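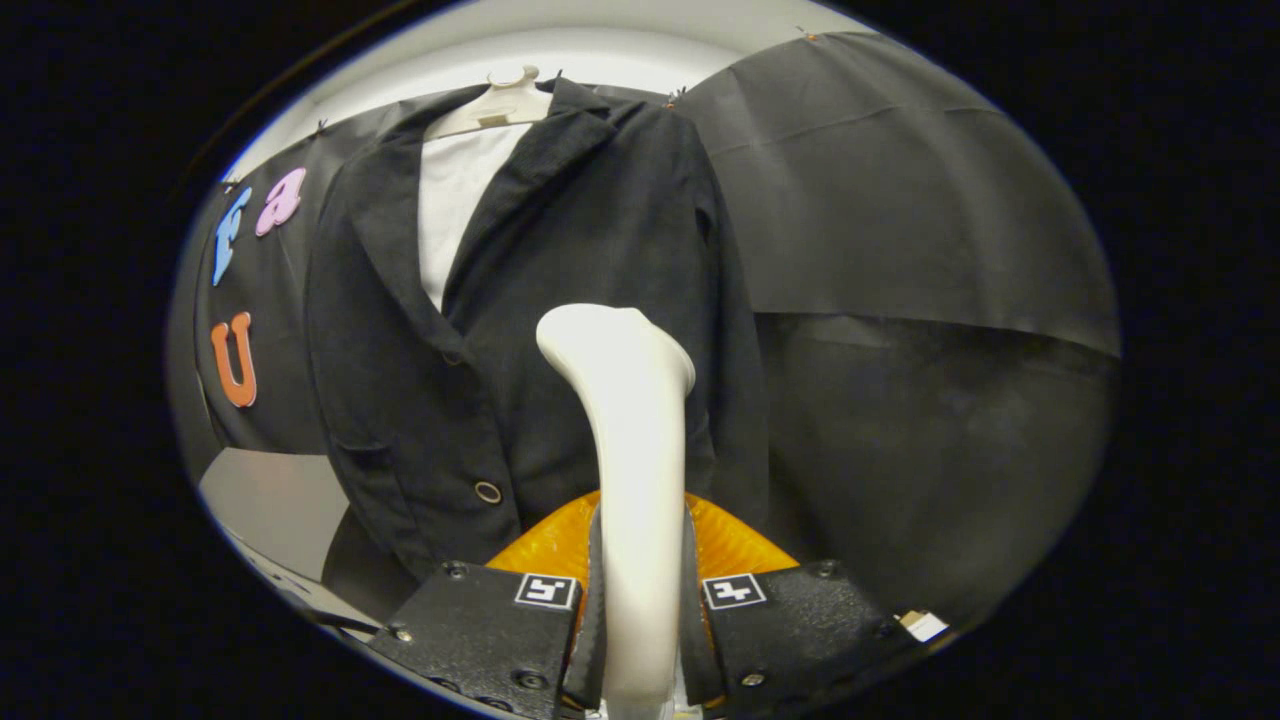 What goes on the hanger first when a jacket and shirt are going to share it?
The shirt. Shoulders squared on the hanger, collar standing up by itself, top button done, and only then the jacket over it, one side at a time.

Thursday, April 18, 2019

Workroom, costume store

Okay, writing this down while I still remember it, because I asked Umut the same question in November and obviously kept no notes at all. The Wendham people want the evening suits ready to walk straight onto a rail, shirt inside jacket, so the dressers can grab one hanger per actor. Fine by me! It's a nicer way to see what goes with what, too.

Started with the dark ones. My old habit was jacket on first and then stuffing the shirt in through the neck, and every time the shirt collar ended up folded under itself on one side. Going shirt first is slower for about a minute and then you're done. I do the top button and leave the next one alone, then button again lower down so the front hangs straight.

Jackets: close one button, only one. Umut likes them all open, he says the fronts relax better. I tried it his way on two of the Lumbao jackets and the lapels swung out when I pushed the rail, so mine are getting buttoned and he can come and argue with me. (He will.) Pocket flaps out, both sides, and run a hand down each one. I found a flap tucked in on the second jacket after I'd already tagged it, which meant untagging, fixing, retagging, grumbling.

Hangers are still a mess. We've got the white plastic ones, a bunch of wire ones from the dry cleaner, and six of the wide-shouldered Hivska ones that everybody hides from everybody else. White plastic is okay for the lighter jackets. For anything with real weight in the shoulder I want the wide ones, or at least some padding. I wrapped a couple with cotton batting and a strip of muslin, stitched by hand, ugly as anything, but the sleeve heads sit much better on them. Reynaldo thinks we could do the same with old shoulder pads from the scrap bin and skip the batting. Try that next week. He also wants to know where the scrap bin went. So do I.

Steaming notes. Wool blend jackets: steam from the inside first, then outside with the head held a little away from the cloth, brush down while it's still warm. Don't press the lapel roll flat!! I did that on the first one this morning, out of pure autopilot, and had to steam it open again and roll it over my hand until it remembered what it was. Shirts get pressed before they go anywhere near a hanger, collar from the points in toward the middle. Let everything cool on the rail with space between, then put the covers on.

Lint: the Wino roller is useless on the textured stuff, it just pushes the fluff around. Clothes brush, damp, downward strokes, then leave it alone for over 2 hours before covering. The dark cloth shows every single speck, so do it by the window and not under the tube light, where it all looks clean and then you carry it outside and scream.

Tags: safety pin through the hanger loop of the shirt, never through jacket lining. Write actor, act, and shirt collar size on it. I ran out of the manila ones and used cut-up pattern card for the last few, same info, different color, so don't panic.

Still to do:
Loose button on one of the older jackets, shank needs rewrapping
Find six more decent hangers or pad what we have
Ask Umut if Wendham want the ties looped over the hook or bagged separately
Reynaldo to check sleeve lengths against the fitting sheets
More pins

Leaving the iron out on the shelf to cool, water's been emptied.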